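October 30, 2026
Emham bench, adhesive trials, notebook 3

Carrying on from the peel work on the Drisommont wood glue. Last entry ended with the second clamp schedule failing on beech and passing on pine, and I still do not have an explanation I like. Today was meant to be all shear blocks. It ended up mostly moisture.

Checked the conditioning cabinet first. Setpoint is unchanged since May. The logger and the cabinet display disagree by 3 points of relative humidity, logger reading lower. I trust the logger. It was checked against the salt jar and the display was not. For anyone using my older numbers: everything before this page is on the display reading. I have not gone back and corrected it and do not plan to until the salt check is repeated at a second humidity.

Blocks. Set of 5 beech pairs cut from one board, faces planed the same morning they were glued. The board came from the Zerouali rack, offcut end, growth rings close to parallel with the bond face on four pairs and noticeably off on the fifth. Marked the fifth with a pencil cross and kept it in the set. If it comes out as the outlier I want that on record as expected.

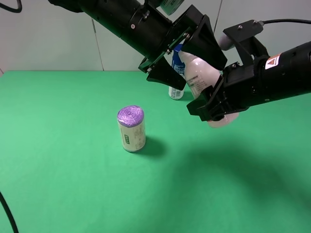 Green tabletop and back wall, two black arms over the work area.

Spread. Weighed each block before and after glue, single-sided application, notched card. The balance drifts if the door to the corridor is open, so zero it between blocks. Spread was even by eye on all pairs. Open time kept to five minutes. Squeeze-out along both long edges on every pair, less on the cross-marked one. I left the squeeze-out in place to cure and will chisel it off before testing. Wiping it with a damp cloth puts water into the joint edge, and the edge is where the beech failures started last time.

Clamping. Used the screw press, not the bar clamps. Pressure estimated from torque, and the conversion is still the one Maëlys Aubert worked out for the old spindle. The spindle has been replaced and regreased. Same thread, different friction. The conversion is probably optimistic now — true pressure could be higher or lower depending on how well the new grease has spread. Needs a load cell under the platen for one afternoon. Maëlys has agreed to lend hers once the Venine samples are off it.

Failure reading from the last set, copied over from loose sheets so it is all in one place:

Pine, schedule two: wood failure 88 percent averaged over the set, read by grid overlay. Clean tear-out, fibers on both faces.

Beech, schedule two: mostly adhesive failure. Glossy film on one face, bare wood on the other. The film peels off with a fingernail in places. No starved areas that I could find under the hand lens.

The glossy film bothers me. A starved joint would look dull and patchy. A film that intact says the glue cured well and never got into the second face. Either the face was burnished by a tired planer knife, or the glue had skinned before the press closed. The knives were changed before today's set, so if today passes I will have changed two things at once (knives and press) and learned less than I should. Accepting that. There is enough board left to run the old knives again on a later set, provided the old knives have not been sent out for grinding. Check this.

Water drop test on the planed faces, one drop each, timed to flat. Fresh-planed beech took the drop in quickly. An offcut from the old batch, same species, held a round bead much longer. That favors the burnished face. It is a weak test, since the old offcut has also been sitting in shop air and aged surfaces wet badly anyway. 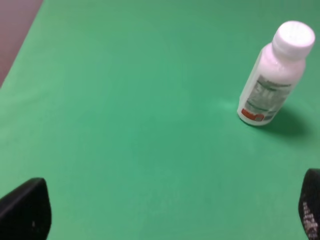 Sanded half of the old offcut lightly with the grain and repeated the drop. The sanded half behaved like the fresh face. Does not separate burnishing from aging, as sanding would remove both. A better control is a fresh face planed with old knives and dropped within the hour. Added to the list above.

Label note. The last block number used is 471. Do not reuse the numbers from the discarded oak set, even though the blocks are gone. They are still in the spreadsheet and the plotting sheet picks them up.

To do:
Load cell under the platen, redo torque conversion.
Salt check, second humidity point.
Find old planer knives.
Chisel squeeze-out, then back into the cabinet before shear.
Grid overlay is scratched in one corner, print another.

Press to stay closed over the weekend. Torque on the spindle is written on the tape. Please do not retighten it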